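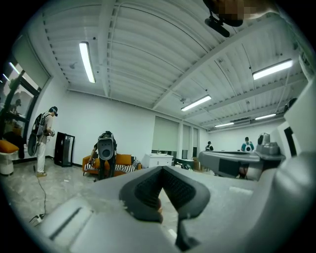 *Hand-held grippers out on the floor at Belano, with four people in the room.*

**Teaching by hand, and what it costs**

Belano has been telling its members that showing a robot a task is now as easy as picking up a gripper and doing the job yourself. I spent a morning there and I'm less sure.

The idea is simple enough. You do the chore with a gripper in your hand, the tool records what it sees and how your hand moves, and a robot arm later tries to copy you. No arm in the room, no joystick, no programmer. Luana Fagundes, who runs the sessions, told me her team logged 600 takes of one tidying task this spring. I asked how many were thrown out. She said 113, mostly for tracking trouble, and I'd like to see that number in the brochure.

My bigger doubt is about the people. A person holding a gripper still works like a person. We lean in, we look around, we fix a bad grasp without thinking about it - and a fixed arm bolted to a bench can't do most of that. Mitiku Teshome says the filtering step drops any motion the arm can't reach. Fine, but then you are paying people to make moves that get deleted.

Obsa Adugna still prefers remote control, where you drive the real arm and feel its limits right away. It's slow. He gets 20 good takes in a shift and is worn out by the end of it. I trust those 20 more, though I can't prove I should.

Belano plans to run both methods on the same six tasks in November. Etenesh Araya has promised us the failure counts along with the rest, and we'll print them when they come.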